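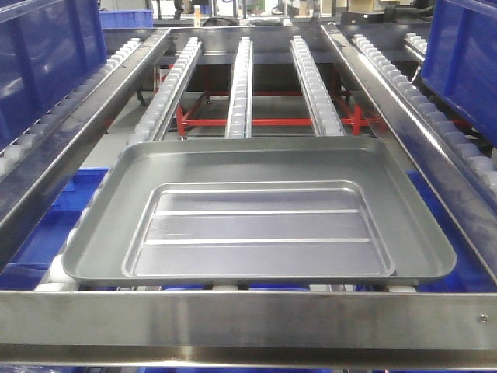 Erlinda Dimaculangan
Packing room lead, Cosalside

I have been meaning to write up the trays since April, when we switched over the last of the old ones. A couple of people emailed after my post on shelf labels and wanted to know what we run on the line, so this one is about trays and rollers and not much else.

We use gray metal trays with a wide flat rim and rounded corners. The middle is recessed, and there are two raised ribs running the long way across the panel. The ribs keep a flat-bottomed carton from sticking down when there is a film of water on the tray, and in our room there usually is one by ten in the morning. They also stop small jars from sliding as a group. Before this we had deep plastic totes. They held more, but you had to bend your wrist over the side to get anything out, and by the end of a shift everybody felt it.

The trays scuff. Ours came from Bunlow and the finish marked up in the first week. I wrote to them and got a polite answer that scuffing was normal, and I have stopped looking at it. What I do look at is the rolled lip. If a tray gets dropped on a corner the lip can open up, and then it catches a sleeve or a glove. Run a thumb around the outside with a glove on. If it snags, the tray goes on the Scanlon cart and does not come back until it has been fixed.

The conveyor is a stainless frame with three narrow tracks of small white plastic rollers. I asked for full-width rollers when we were buying and was talked out of it by Nandi Van der Merwe, who ran this room before me. She was right. You can get a hose and a brush down between the tracks, and anything that falls goes straight to the floor where you can see it. With the full-width kind at my last job we found labels under there that were two years old.

Cleaning goes like this. Trays off first and stacked on the cart. Brush along each track from the back crossbar to the front. Rinse. Then spin the rollers by hand, one track at a time, and listen. A roller with grit in it makes a scratchy noise and stops early. We keep spares in the drawer under the scale and a swap takes 5 minutes if the clip is not bent.

Do the red stand underneath last. It is painted, so go easy with the scraper. I touched up one leg of ours last year with the wrong red and it still bothers me.

One more thing on stacking. We stopped at twelve high for a while and the bottom ones were a pain to pull apart. Now we stop at eight, with every other one turned end for end.

Next time I will get to the label printer, which is giving us trouble again.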